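Follton Rovers

Follton Rovers are a soccer club from the town of Follton, and I should say up front that I've followed them since I was a kid, so this entry leans a little (okay, a lot) their way. They play in green and share a fierce local rivalry with Drilgate Town, their neighbors across the river. 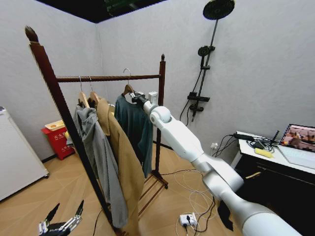
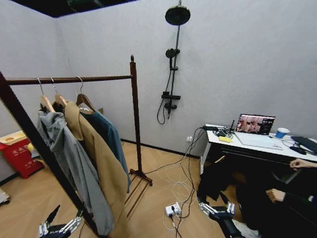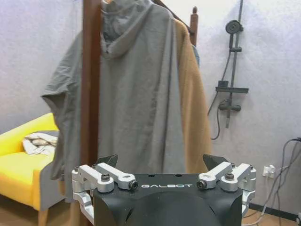
The rivalry really took off under manager Stavros Galanis, who inherited a squad of teenagers and old pros and somehow got them playing lovely, quick passing stuff. His best season brought 70 points from 42 games and second place, one point behind Drilgate, and I still can't talk about that last weekend without groaning!

Rovers' home is Memon Park, where the away end holds 200 people and the wind comes straight in off the water. Striker Gerasimos Pappas loved it there. He once scored 4 against Drilgate in a single August evening, three of them headers, and the corner flag he kicked over afterward hangs in the clubhouse bar.

Galanis was followed by Rosário Garcia, a much more cautious coach (lots of goalless draws, I won't lie), and then by Anayeli Serrano, who brought back the attacking style and made Thodoris Kokkinos captain. He plays left back and takes the penalties.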